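Yarn and thread tips, the quick version

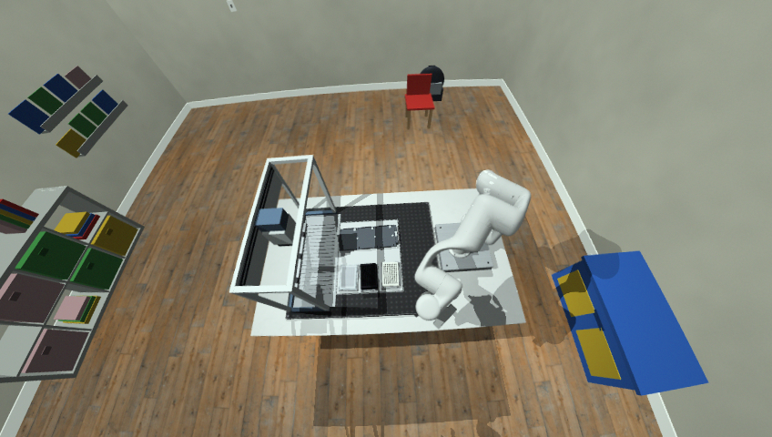 Tangles first, they are what everybody writes in about. Stop pulling. Find the loosest loop, not the end, and tease the whole mess outward till it looks like a bird nest, then go after the end. Clear off something long to spread out on. A long white table like this one is good for dark yarn, every strand shows up. For cream or white, throw a dark towel down first. And if a stitch marker rolls off onto a wood-plank floor with mixed light and dark boards, get a flashlight down low and sweep it sideways, brown markers especially. Fifteen minutes, then cut and join. Life is short.

Joining. Wool gets a spit splice, damp palms, rub hard. Superwash won't felt so don't bother. Cotton – magic knot, tug it good, trim to a quarter inch. Slippery stuff like bamboo, leave six inch tails and weave in three directions. Yes three.

Winding by hand. Keep two fingers under the yarn as you wrap and slide them out every twenty wraps or so. Tight balls stretch the yarn and your gauge will be off, ask me about the green cardigan.

Thread crochet. Size 10 for beginners, go smaller later. Steel hook with a fat grip, or build one up with a foam pencil cushion. The Malis hooks are fine, the Kramer ones are smoother in the throat but I've had two where the number rubbed off. Dab of clear nail polish over the number when its new. Let it dry overnight.

Labels. Lost the ball band? Wrap a foot of the yarn around a card, write the fiber, hook size and where you got it. I have 152 cards now in a recipe box. Chiharu Mizuno punches a hole and ties the yarn through, looks nicer, takes longer.

Leftovers. Weigh before you start a pattern. If you have 328 yards and the pattern wants 300 you're ok, but swatch out of that same ball and rip it back if you run short at the end. Scraps under a yard go in the stuffing jar. Not for baby toys, dark bits show thru.

Blocking doilies. Rustproof pins. RUSTPROOF. Draw your circle on paper, tape plastic wrap over it so the pencil doesnt transfer, then pin opposite points – north, south, east, west, then fill in between. Starch: one tablespoon cornstarch in a quarter cup cold water, stir into a cup of boiling water, cook till clear. Cool it before you dip.

Counting a long chain. Marker every 25. I once did a bedspread edging of 1576 chains with no markers and got to the end and it was short. Never again. Better yet chain a dozen extra and unpick the leftovers from the starting end.

Smelly thrift store yarn. Skein it, tie loosely in four places, soak in cool water with a glug of white vinegar, half an hour. Roll in a towel, hang, no weights. Evander MacRitchie says freeze it first, three days in a zip bag, in case of moths. I do a full week.

Squeaky hook? Rub it with waxed paper. Works on needles too.

More in May, mostly zippers.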